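Play kitchens: does anyone leave the little fridge stocked?

Hesgate Parents Board > Toys and Playrooms > Play kitchens

vlastaO
We were given a play kitchen second-hand and I'm trying to work out how to keep it usable. Everything that came with it arrived in one big bag: plates, utensils, a cup, toy fruit, and a lot of cardboard boxes made to look like groceries. My daughter tips the bag out, picks two things, and the rest stays on the floor until I put it back.

Do you keep the bits inside the kitchen, or separately? The cupboards aren't deep and the fridge is tiny.

poonam_c
Inside the kitchen, but only what fits. We had the same bag. I took out the cardboard boxes first because they were squashed anyway, and put them in the recycling. Fruit goes in the fridge, plates go in the rack, utensils on the hooks. Anything left over went in the loft and has never been asked for.

Bhupendra U
I'd say the opposite. Ours has a fridge with a shelf and it was always crammed, so the door wouldn't shut and the hinge went. I had to drill it out and put a longer screw in. Since then the food lives in a shallow tray next to the kitchen and the fridge stays empty unless they are playing shops. Much easier to tidy, one tray, under the bed.

poonam_c
The hinge went because it was crammed, though. Three or four pieces of fruit won't hurt a hinge.

Bhupendra U
It starts at four pieces. Come back in December.

vlastaO
Ha. The hinges on this one seem all right so far, but I take the point. What about the utensils? Mine came with hooks but they are so loose that everything drops off when the oven door is closed.

anjub
Are the hooks screwed in or pushed in? If pushed in, take them out, wrap a bit of plumber's tape round the end and push them back. It has held on ours for a year. If the utensils themselves slide off, bend the hook up slightly with pliers, with a cloth over the jaws so the paint doesn't chip.

I'm with Poonam on storage. My son puts things away if he can see where they go. A tray under the bed is a tray he forgets. The rack for the plates made the most difference here, they stand up and he likes slotting them in. Before that they were stacked in the sink and he never used them.

Sumathi N
We ran a toy library in Prisley for a few years and play kitchens came back in all sorts of states. The doors and the handles go first, then the small parts get lost. What worked for us was a list taped inside the cupboard door, so whoever had it on loan could check it before bringing it back. Plates, cups, utensils, fruit. Nobody minded a missing banana but a missing sink basin meant the whole thing sat in the store room.

For cleaning, warm water and washing-up liquid on a cloth, then dry it straight away. Don't soak anything with a sticker on it. Printed panels are usually fine if you don't scrub.

vlastaO
Thank you, the list is a good idea. Has anyone got one set up the way you mean, with the food kept in it? I'd like to see how much is too much before I throw boxes away.

anjub
This is how I'd do it. Fruit in the top of the fridge, plates upright on the shelf, utensils on the hooks in front of the tiles, and the worktop left mostly for playing on.

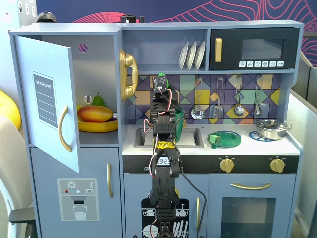

Bhupendra U
My objection is the same as before. With the food in the fridge the door gets left open, and an open door is what somebody leans on when they stand up. If you are keeping it stocked, check the screws every couple of months. A dab of wood glue in the hole helps if they have started to turn, but only if the frame is wood. On plastic you want a wider screw.

poonam_c
Fair enough about leaning. Ours is against a wall on the hinge side so the door can't go right back, and that has saved it.

Sumathi N
Agree with the wall. Also fix the whole unit to the wall if you can, they are lighter than they look and children do pull on the handles. We used ordinary furniture straps.

vlastaO
Right, I've moved it into the corner so the fridge door stops at the wall. The cardboard boxes are gone apart from two she wouldn't give up. Fruit in the fridge, plates out, and I'll try the plumber's tape on the hooks tonight. The spare bits are in a shoebox on top of the wardrobe — I'll see if she asks for any of them.

anjub
Keep one spare hook back if you have it. They roll under things.

Bhupendra U
And check the screws.

vlastaO
Checked. The bottom one on the fridge was loose.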